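Caston cell, December, 2 pm. Wularel planner, Primgate bridge on top. Replaying the sock sort with the new arm-arm margin.
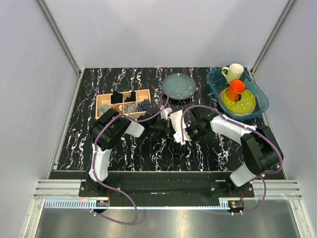 Fixed cam, wrists close at centre.

Margin set to 50 mm. Planner agrees, then ignores it.
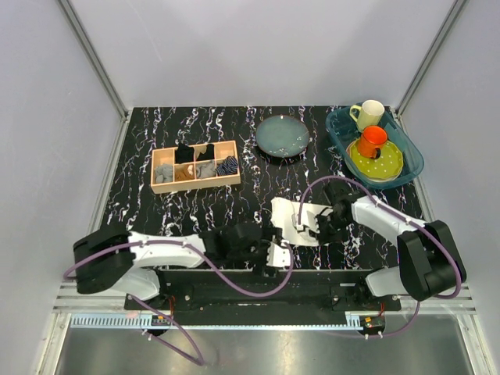 Same layout, another moment. Organiser at left.

Grasp classifier next. Cloth scores as "sock, probably", a view I can respect.

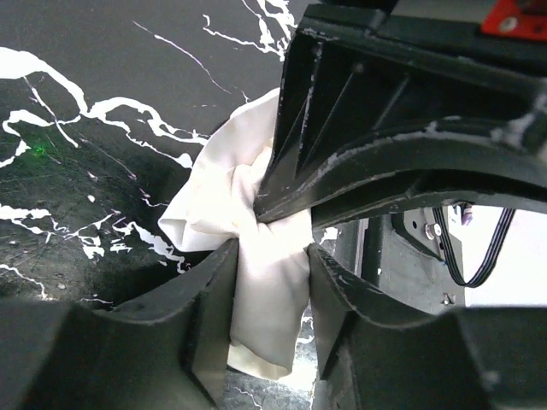

Threshold stays put until I've relabelled some 4,000 wrist crops. Lucky me.

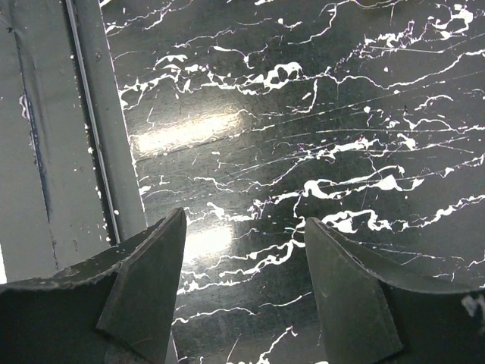
Wrist cam, fingers apart. Glare on the marbling.

Depth drops out at tick 605. Mask glare, rerun.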